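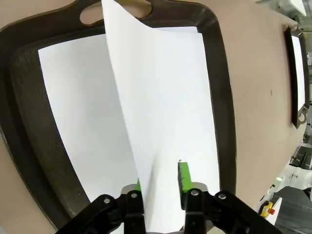
Paper curls with humidity because the fibers swell across the grain far more than along it. I tested two stocks last February, 20 sheets of each, stored at 60 percent relative humidity. The long-grain sheets stayed flatter in the printer. The short-grain ones jammed 5 times.
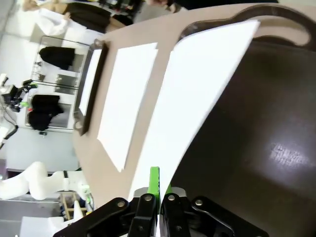

White sheet and brown tray.

I now mark the grain direction on every ream before it goes on the shelf. Cover stock is next, once the new hygrometer arrives.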